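When the arm let go: Mutua Urio on a February fault and what came after

By Brian Lema

Mutua Urio keeps the broken caddy in his desk drawer. It is a drive tray with one of its rails snapped clean off, and he brings it out before he has finished making the tea.

"That's the whole incident," he says. "One piece of plastic and a drive that landed on the floor. But it landed where Erasto's foot had been."

Urio runs the disassembly and rebuild cell at Bidarwood, which takes in retired desktop machines, strips them for parts, and puts the good parts back into machines that can be sold again. The cell has one robot arm and one bench. He has been in charge of it for three years, and before that he mended lifts. He agreed to talk about the fault because, he says, two other workshops have since rung him with what sounded like the same thing.

It happened on a morning in February. The arm was on a routine called Kang, named after a village one of the programmers had once visited, which pulls a hard drive out of a case, shows it to a barcode reader and either puts it back or sets it in a tray. The gripper had closed on the caddy, lifted it clear of the case and begun its swing towards the reader. Then the controller reported a lost connection to the gripper and the arm stopped.

"A stop is fine," Urio says. "We like a stop. The arm held its position exactly as it should. What we hadn't understood was what the gripper would do when the connection came back."

The connection came back after 11 seconds. The cell's start-up script saw a gripper that had just appeared and did what it did every morning, which was to run the activation cycle. On that type of gripper, activation means opening and closing the fingers fully. The fingers opened and the drive fell.

Erasto Kashindye, the technician on shift, had gone to the bench when the arm stopped. He had opened the guard door to look at the cable and stepped back to read the screen.

"I heard it hit before I saw anything," Kashindye says. "I thought something had come off the arm. I pressed the emergency stop, and then I stood there feeling a bit stupid, looking at a hard drive."

He was not hurt. The drive was scrap. Urio shut the cell down for the rest of the day anyway and filled in a report, which went into the company's system as number 501.

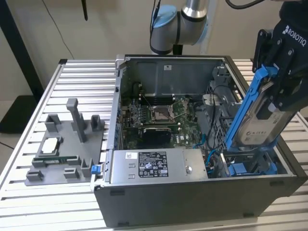 The drive handling was always the part of the job that worried Urio most, more than memory or processors. "A memory stick weighs nothing," he says. "If you drop one, you've lost a memory stick. A drive has a bit of heft." It is also the awkward one to hold. The case lies on its side with the panel off, and the drive goes in and out at the drive cage on the right, so the gripper has to take the blue caddy and tip it down at an angle over the bay. Held like that, there is not much for the fingers to get hold of, and a small loss of force matters.

The first explanation was a bad cable. Svend Ladefoged, who services the cell under contract from Gorlow, replaced it the next morning and found a break in one conductor close to the plug, where the cable bent each time the wrist turned over. He was ready to sign the job off.

"I had a fault and I had a cause," Ladefoged says. "A tired cable on a moving joint. I see it every month. I had my coat on."

Urio asked him to stay. He wanted to know what would happen if the new cable failed in the same way. They emptied the cell, put a foam block between the fingers, and pulled the plug at the wrist by hand. When they pushed it back in, the fingers opened. They did it seven times and the block fell seven times.

"So the cable had nothing to do with the drop," Urio says. "The cable gave us the stop. The drop was ours. We wrote that script."

The script had been written by Kipchumba Makokha, who is frank about it. When the cell was being set up, the gripper sometimes came up inactive after a power cut, and operators had to clear it by hand from a menu. He added a few lines to do it automatically.

"People thanked me for it," Makokha says. "It saved them a walk to the screen. I tested it with the gripper empty every single time, and it never came into my head to test it holding something."

The repair took less time than the argument about it. Makokha's view was that the script should check whether the gripper had been holding a part, and skip activation if so. Urio's view was that the script should go. After a lost connection the software could not be sure what was in the fingers, he said, and he did not want it guessing. They tried Makokha's version for two days on the test routine. On the second day it lost track of a part after a restart, and that settled it.

Now a lost gripper connection leaves everything as it is. The arm stays put, the screen shows a message, and a person puts a padded tray under the gripper before anything is reactivated. The tray has a long handle, so that hands stay out from underneath. The guard door had been part of the problem as well. Opening it stopped the arm but left the gripper powered and listening for commands. Ladefoged rewired the interlock so that an open door also blocks any gripper command.

"That should have been in from the beginning," Ladefoged says. "I'd commissioned the thing. I checked the door against the arm and ticked the box."

The cable now has a wider loop at the wrist and is changed on a schedule. Urio admits the new procedure is slow. A stop that used to clear itself now costs several minutes, and the Tikutitz contract, which pays by the finished machine, has no allowance for it. He was asked in the spring whether the automatic restart could come back for night shifts.

"I said no, and I showed them this," he says, and puts the caddy back in the drawer.

Kashindye still works the cell. He says he is not nervous of the arm, but he has changed one habit. When it stops, he looks at what it is holding before he looks at the screen.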